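How does a robot arm learn to pick things up?

Level: ages 9 to 12
Section: Machines that learn

A robot arm does not know what a lemon is. It does not know that fruit can roll, or that squeezing too hard will bruise it. There are two main ways to get it to move a piece of fruit from one place to another.

The first way is to write instructions. A programmer tells the arm to move to a certain point, close its fingers, lift, and move to a second point. This works well in a factory where every part arrives in the same spot. It works badly on a kitchen table. If the fruit is a few centimetres to the left, the fingers close on air.

The second way is to give the robot examples. An example is a recording of the job being done once, from start to finish. A computer program studies many of these recordings and works out what they have in common. The program is called a learning system, and the recordings are called training data.

What is in one example?

At the Hudau workshop, a person steers the arm by hand or with a controller while a computer stores what happens. Each example holds three kinds of information: pictures from the cameras, the angle of every joint in the arm, and how far open the gripper is. All of these are saved many times each second and marked with the time, so the program can match each picture to the position of the arm.
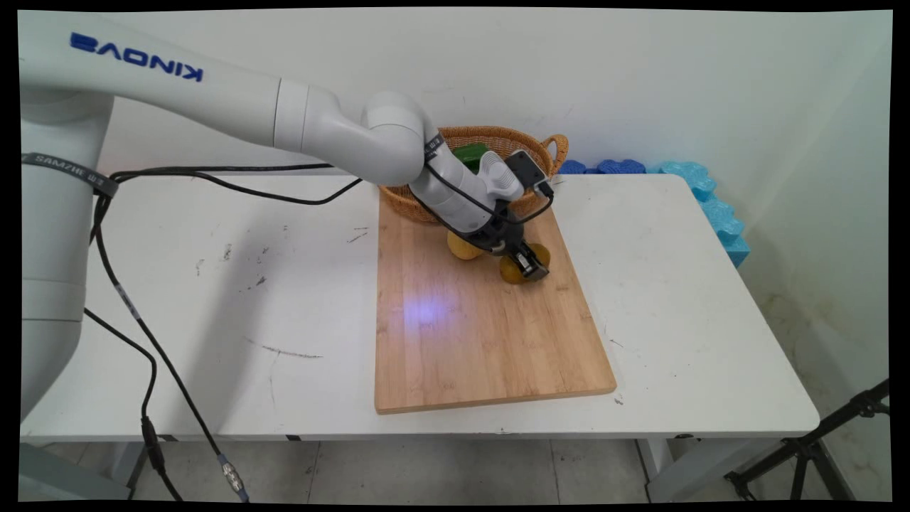 One job can be recorded in many different ways, and the person steering has to plan for this. Folasade Shehu, who runs the recording sessions, writes a list of starting positions before anyone touches the controls. When the gripper has its two fingers closed around one yellow fruit and a second is just behind it, the learning system gets a harder example than it would with a single fruit on a bare board. The camera on the wrist is close to the fruit and moves with the gripper. Another camera stays still and takes in the whole arm. If the arm blocks one view, the other may still show what is needed.

Why so many?

The fruit set at Hudau has 2436 examples. A person can learn this job after seeing it once, but a learning system starts with much less knowledge of the world. If every example had the fruit in the same place, the system might learn to reach for that place and ignore the fruit completely. Small changes between examples help to prevent this.

The things that get changed are:

where the fruit starts
which way the board is turned
where the basket stands
how bright the room is

Are all the examples kept?

No. Ikechukwu Ekpo checks the recordings afterwards. He removes any where a camera stopped, the times do not match, or the person steering made a mistake that was not put right. Out of the first 687 recordings, 90 were removed. Some mistakes are kept on purpose. If the fruit slips and the person picks it up again, the system can learn how to recover.

Words to know

Gripper: the part at the end of a robot arm that holds things.
Joint: a place where the arm can bend or turn.
Training data: the collection of examples a learning system studies.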